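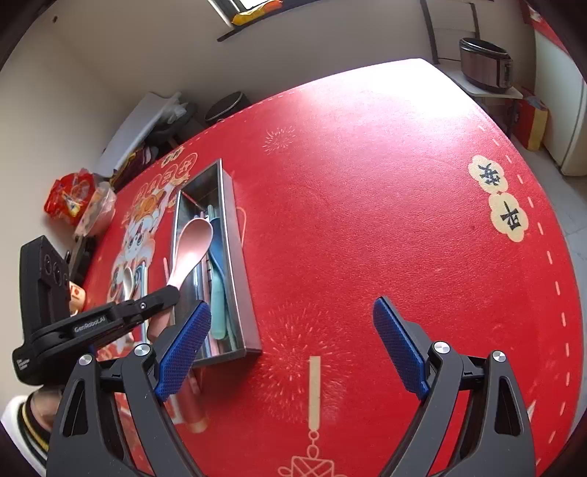 Spoons and utensil tray, two-finger grippers

Search products Go

Corkix Two-Finger Gripper

The Corkix is sold by Votesier for small household and shop-floor jobs: sorting spoons, clearing a bench, putting parts back in a bin.

Can it do chores yet? Some of them. Picking one spoon by its handle is within reach. Pulling one from a tight bundle is harder – thin handles lie against each other and the fingers need room. Shiny metal trays can also confuse depth sensing, so test with your own.

It is not ready to run a kitchen without a person nearby.

Part no. 1496
Weight: 423 g
Spare pads: 3 pairs
Price: $973, pads included

Ships from Undport. Orders placed before noon leave the same day. Peixoto wrist mounts are sold separately.

Contact Votesier | Copyright Votesier | Back to top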